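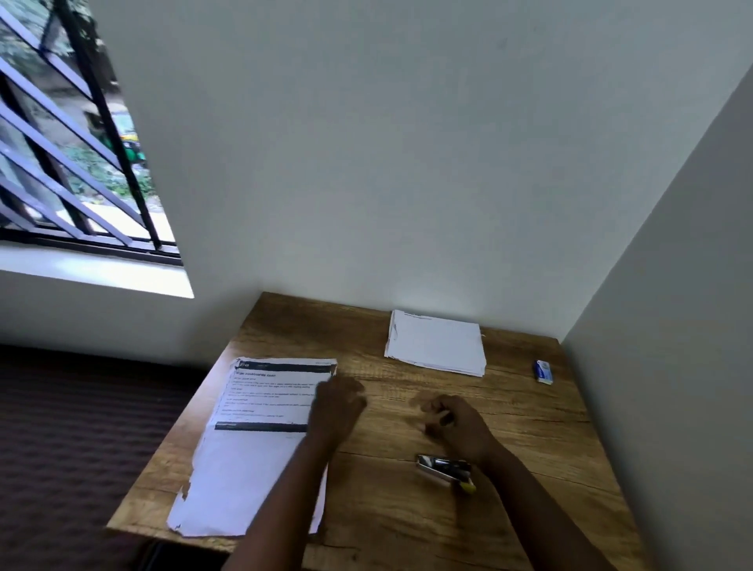
1/ Moved the Udden file shares off the local server and onto hosted storage last night. 790 GB, two sites, one sync job.

2/ Initial copy was capped at 200 Mbps so the phones at the Parham office kept working. Cap lifted at 11 p.m.

3/ 500 files failed on the first pass. All had paths over the length limit. Kamran Mughal shortened the parent folders and reran the job. No failures on the second pass.

4/ Permissions were mapped by group, not by user. Old server stays read-only until the end of November, then gets wiped.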